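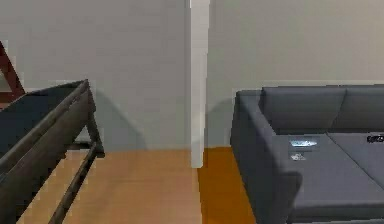

参考図:室内に置かれた濃い灰色の金属製フレーム

金属製家具の塗装面の補修について

投稿者:Marina Fragkou
集会室で使用している金属製ベンチの脚部について、塗膜の剥がれと点状の錆が認められます。製品はGandura社のもので、艶消しの濃灰色です。8月の行事までに補修を終えたいと考えておりますが、全面を剥離する必要はありますでしょうか。また、下塗りにVakolineを使用する場合、上塗りまでに要する時間をご教示ください。

投稿者:Sotiris Alexiou
錆が表面に留まっている場合、全面剥離は不要と存じます。当方では次の手順で実施しております。
中性洗剤で油分を除去し、十分に乾燥させます。錆の周囲を400番の耐水研磨紙で研磨し、粉を拭き取ったうえで下塗りを薄く2回施します。塗り重ねの間隔は約30分、上塗りは最後の下塗りから12時間後としております。気温や湿度により乾燥時間は変動しますので、容器の表示を優先してください。
なお、溶接部に膨れがある場合は内部の腐食が疑われますので、使用を中止し、製造元へご照会ください。

投稿者:Zervas管理室
Wuvatdaleの施設では業者に委託しております。費用は把握しておりません。艶消しの色合わせは難しいため、目立たない箇所での試し塗りをお勧めいたします。

投稿者:Marina Fragkou
ご回答ありがとうございます。溶接部に膨れはございませんでしたので、部分補修で進めます。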